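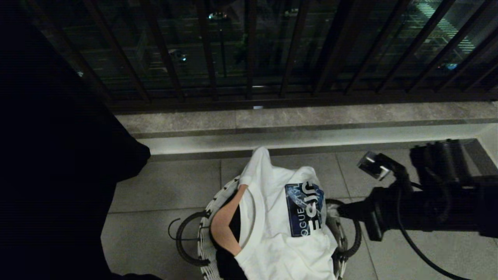

Cleaning and Regrouting a Tiled Laundry Room Floor

Scope

These instructions cover cement-based grout between glazed ceramic or porcelain floor tiles in a laundry or utility room. They do not cover epoxy grout, natural stone, or floors where the tiles themselves are loose. If a tile moves or sounds hollow when tapped with a knuckle, fix the tile first. New grout over a moving tile will crack within a season.

Read all the way through before starting. The removal stage and the filling stage can be done on different days, but once grout is mixed it has to be used.

Step 1. Decide whether to clean or replace

Most grout that looks finished is only dirty. Scrub one joint, roughly 12 inches long, with warm water, a stiff nylon brush and a small amount of oxygen bleach powder. Let the solution stand for 15 minutes, scrub again, rinse, and leave it overnight. Compare it with the joint next to it the next morning.

Replace the grout if:
the surface crumbles under a fingernail or a flathead screwdriver
there are gaps where the joint is open to the bed underneath
the joint stays dark days after washing, which points to water below the tile
there are cracks running the length of several joints in a row

Otherwise clean the whole floor the same way, let it dry for a full day, and go to Step 8.

Do not use vinegar. It attacks the cement and leaves a rougher surface that collects lint and detergent residue faster than before. Acid-based cleaners sold for removing grout haze are a different case and are covered in Step 7.

Step 2. Clear and prepare the room

Move out baskets, hampers, drying racks and anything else that stands on the floor. Turn off the water supply to the washer, unplug the machine, and disconnect the hoses into a bucket. Expect up to a quart of water to come out of the drain hose.

Slide the washer on a sheet of hardboard or an old piece of carpet turned face down. The feet on most machines will scratch a glazed tile if dragged. A gas dryer should be left where it is unless you are qualified to disconnect it; work up to it and stop.

Vacuum the floor, including under the baseboards. Cover the floor drain with tape so that grit does not go down the trap.

Step 3. Remove the old grout

For joints wider than 1/8 inch, use an oscillating tool with a carbide grout blade. For narrower joints use a hand saw. A hand saw is slow but hard to ruin a tile with, and on a small room it may be all you need.

Wear eye protection and a respirator rated for fine dust. Cement grout contains silica. Run a shop vacuum with a fine dust filter next to the blade.

Take out at least two-thirds of the tile thickness. On a typical 3/8 inch floor tile that means 1/4 inch of depth. A shallow skim over old grout will flake off under foot traffic. Keep the blade in the middle of the joint and make two or three light passes. Stop before each intersection and finish the corners by hand, as most chipped tiles happen where the blade overruns the crossing joint.

Vacuum every joint with the crevice tool, then wipe with a damp sponge. Leave to dry.

Step 4. Choose the grout

Joints under 1/8 inch take unsanded grout. Joints of 1/8 inch and over take sanded. Sanded grout in a narrow joint will not pack down, and unsanded grout in a wide joint shrinks and pulls away from one side.

The tests behind this page were done with Girka floor grout, sanded, in 10 pound bags. Ekura makes a similar product with a polymer additive already in the powder. Either is suitable. The Ekura sets faster, and in a warm room you may have only 20 minutes of working time. Vratislav Mikuš, who supplied the joint measurements for the coverage table on the next page, prefers a plain grout mixed with a separate latex additive and has used that combination for large floors.

Color: pick one shade darker than the sample stick appears. A laundry room floor sees detergent, bleach drips and rust from machine feet, and a very light grout will show each of them. Medium gray is the usual choice with gray or white tile.

Buy all bags from the same batch. The batch code is printed on the seam at the bottom.

Step 5. Mix

Put the water in the bucket first, then add powder. Use three-quarters of the water the bag calls for, mix, and bring it up in small additions. The right consistency is close to peanut butter; it should hold on a margin trowel turned on its side.

Mix by hand or with a paddle at low speed. High speed beats air into the mix and leaves pinholes. Let it stand for 5 minutes, then stir again without adding water. Adding water after this point weakens the grout and makes the color uneven.

Mix only as much as you can place in 20 to 30 minutes. For one person this is usually 4 pounds of powder or less on the first batch.

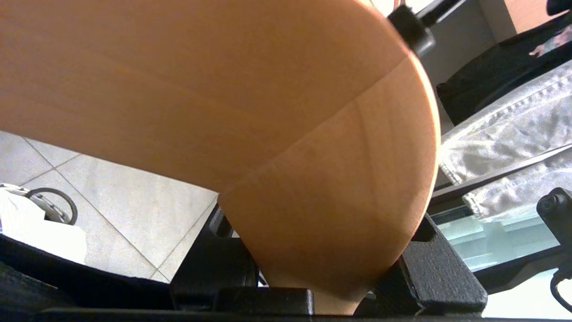
Step 6. Fill the joints

Dampen the joints with a sponge. There should be no standing water in them.

Start in the corner farthest from the door. Load the rubber float and push grout into the joints diagonally, with the float at a low angle. Pass over each joint from two directions. Then hold the float nearly upright and drag it across the tiles at 45 degrees to remove the excess. Dragging parallel to a joint lets the edge of the float dig the grout back out.

Work in areas of about one square yard. Leave the joint between the floor and the wall empty. The same applies to the line around a floor drain or a door threshold. These are movement joints and are filled with silicone in Step 8.

Step 7. Wash and cure

Wait until the grout in the joint is firm to light thumb pressure. This takes 15 to 30 minutes depending on temperature. Wring out a grout sponge until it no longer drips and wipe in small circles to shape the joints. Rinse the sponge often and change the water as soon as it turns cloudy. On the final pass draw the sponge once, diagonally, turn it over, draw it again, and rinse.

A haze will appear as the tile dries. Buff it off with a dry cotton cloth after two hours. If haze is still there after ten days, use a sulfamic acid cleaner at the weakest dilution on the label and rinse twice. Do not use acid on grout younger than that.

Keep foot traffic off for 24 hours and appliances off for 72. In a room below 50°F, double both times. A floor grouted in April in an unheated utility room can take most of a week to reach an even color.

Step 8. Seal and caulk

Apply a penetrating sealer to cement grout after the curing period given on the sealer label, commonly 48 to 72 hours. Clastden water-based sealer goes on with a small brush or a roller bottle. Apply, wait 5 minutes, wipe the tile face dry, and repeat once. Sealer left to dry on glazed tile turns into a sticky film that is tedious to remove.

Fill the perimeter joint with a color-matched silicone. Use painter's tape on both sides, tool the bead once with a wet finger, and pull the tape before the silicone skins over.

Test the sealer by putting a few drops of water on a joint. They should bead. Repeat the test once a year and reseal when the water soaks in.

Troubleshooting

Color is blotchy: too much water in the mix or in the sponge. A grout colorant will even it out.

Pinholes: air in the mix. Fill with a small fresh batch within a day.

White powder on the joints: mineral salts carried up by moisture. Brush off dry. If it returns after the third brushing, look for a leak at the washer valves or the drain.

Cracks along the wall only: the perimeter was grouted. Cut it out and use silicone.

Revision note: curing times in Step 7 corrected by Luzius Wyss. The earlier version gave 47 hours for appliances, which was a typing error.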